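Small Trays, Drop Zones and Other Ways I Keep My Counters Clear

I've lived in small apartments for most of my adult life, and the counter has always been where things go to pile up.

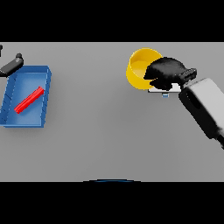

Mail, keys, a screwdriver I meant to put back, half a pack of gum, the lid to something. For years my answer was to clean the whole thing off before company came and then let it fill right back up again. What finally helped was giving the mess a few small places to live, and being pretty strict about how big those places are.

Start with one tray by the door

Mine is about as plain as they come, and it holds keys, sunglasses and whatever is in my pockets. Keep it shallow! I tried a deep bowl first and it swallowed a library card for most of a winter. With a low rim you can see everything at a glance, and when it's full it looks full, so you deal with it.

If your tray slides around, cut a piece of that rubbery shelf liner a little smaller than the bottom and set it underneath. A couple of dots of museum putty work too, but test a spot first if your counter is painted (I lost a chip of paint that way).

The cooking tray

Next to the stove I keep oil, salt, pepper and the one spice blend I use on everything. Having them on a tray means wiping up is one lift and one swipe. Oil bottles always get that sticky ring on the bottom, so I fold a paper towel under mine and change it when I take out the trash. My neighbor Asanka Jayawardena uses an old saucer, and it looks nicer than my paper towel, I'll admit.

For sticky film that's already there, I make a paste of baking soda and a drop of dish soap, leave it on for 2 minutes and rub with a damp cloth. Go easy on anything shiny. On natural stone I stick to plain dish soap and warm water, and please keep vinegar off marble.

Paper is its own animal

I sort mail standing over the recycling bin with my coat still on. Anything that needs an answer goes in a single folder clipped inside the cabinet door, and I go through it when I pay the bills. Coupons go in my wallet or they don't get kept. I had 19 expired pizza coupons in a drawer when I started doing this, so that tells you how well the drawer was working.

Drawers, while we're at it

Dump the drawer out on a towel, vacuum the crumbs, and put back only what you've used lately. Shoebox lids make perfectly good dividers until you know what sizes you want. I bought a fancy set first and half the pieces didn't fit (measure the inside of the drawer, not the front!). Batteries get their own little box, with tape over the ends of the 9-volts so they can't touch anything metal.

Washing the trays

Plastic ones get warm water, dish soap and an old toothbrush for the corners. Wood gets a damp cloth and then a dry one, and a bit of mineral oil in November when the heat comes on and everything dries out. Metal ones I dry right away or they spot.

I do all of mine while the coffee brews, then put everything back before I sit down with my cup.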